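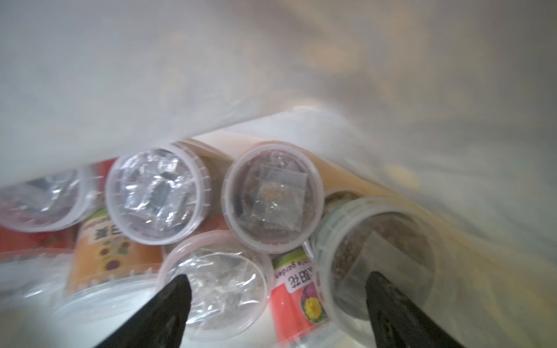
Print this page
E-mail this page

CHAPTER 7
Choosing a Gripper: Trials and Comparison

Learning objectives

After studying this chapter, the student should be able to plan a fair trial of two or more grippers, record the results in a form that others can check, and state the limits of what a trial has shown.

7.1 Introduction

A gripper is seldom chosen on its data sheet alone. The sheet gives opening width, closing force and finger length, and these figures are enough to rule out a poor match. They do not show how the fingers will behave when the goods lie close together and are not all the same. A clear cylindrical container lying on its side presents a round lid to the approaching tool and leaves little room for a finger on either side when its neighbors are packed against it. Its contents may be soil, foil packets or crumpled plastic, and a program that locates objects by color must deal with whatever shows through the wall.

Two tapered fingers are a common first choice for work of this kind. A narrow tip can enter a small gap, but it touches the object over a small area, and a round wall may turn or slide as the fingers close. Wide padded fingers hold a cylinder more firmly and need more space around it. Suction cups need no side clearance at all, though they depend on a smooth face and a good seal. Much of this chapter is concerned with measuring these trade-offs.

7.2 The Ustska trials

The main case in this chapter is drawn from trials held at the Ustska training workshop under the direction of Eglė Kļaviņa. Three tools were compared on the same arm: the Rerar two-finger gripper with tapered tips, the same gripper with padded tips, and a Fakeline suction head. The arm, the controller and the wrist camera were left unchanged throughout. Each tool was given the same set of picking tasks, and the order of the tools was changed from day to day so that no tool always worked in the morning light.

The full record contains 2,000 attempts. Of these, 522 were set aside before analysis, most of them by reason of a camera fault found in January. Algirdas Šimkus and Chiyo Katayama reviewed the remaining attempts separately and differed on 30 of them. Their notes on those attempts are given in Section 7.6 and should be read with care, as they show how far a result can depend on the wording of a rule. One reviewer counted a pick as complete when the object left the pile. The other required that it be held until the arm stopped.

7.3 Terms used in this chapter

Attempt. One approach, closing and lift, whether or not an object is held.

Clearance. The free space between an object and its nearest neighbor, measured at the height of the fingertips.

Disturbance. Any movement of an object other than the target during an attempt.

Wrist view. The picture from a camera fixed near the gripper. It shows the fingertips closely but may hide the far side of the target.

Before proceeding to Section 7.4, students should review the treatment of contact force in Chapter 4. A blank trial sheet, prepared by Sigita Grīnberga, is provided in Appendix C.

Print this page
E-mail this page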